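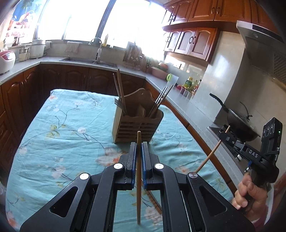
## Collecting at home: the chopstick task

The kitchen sessions have moved on from cups and bowls to chopsticks. The task is short. Two hand-held grippers, one in each hand, are used to take chopsticks and put them in the wooden caddy on the table. One pass from start to finish counts as one example, and the model we train at Dimholm learns from the recordings with no robot needed in the house.

We now have 1,230 examples of the task, of which 337 were added since the last newsletter. Annag Matheson goes through each one before it is passed on. She threw out 79 from the latest batch, mostly for one of two faults: the stick was dropped and picked up again by hand, or the gripper left the table before the jaws had opened fully. A dropped stick is fine if it is picked up again with the gripper. Please keep those in, as the model needs to see how a mistake is put right.

Chopsticks are harder than they look. They are thin, they roll, and a small error in the angle of the wrist at one end becomes a large one at the other. In the photo both grippers have hold of a stick, one upright and one at a slant, and a third stick lies on the cloth behind. The caddy already has chopsticks in it, along with a fork and a wooden spoon or paddle. We want this kind of clutter. The early recordings all used an empty caddy, and the model trained on them tended to push new sticks straight into whatever was already standing there.

The same goes for tablecloths. Several of you asked if a patterned cloth should come off first. Leave it on. Flowers, stripes and creases are all welcome, and so are pans on the hob and bottles on the worktop. What we do ask is that the cloth stays the same for a whole session.

A few points for anyone recording in the coming weeks:

- Change where the loose sticks lie after every pass. Six passes with the same layout are worth little more than one.
- Mix light and dark sticks if you have them.
- Close the jaws fully once before you begin, so that the two recordings can be lined up.
- Work at the speed you would use to clear up after a meal. Very slow passes are being marked down.
- Bright windows are all right, but try some passes in the evening as well. We are short of those.

Spare pads for the jaws are in the Forsyth store room, second shelf. Uploads go to the Trellance folder as before, and Annag checks it every Tuesday. The next task will be lids.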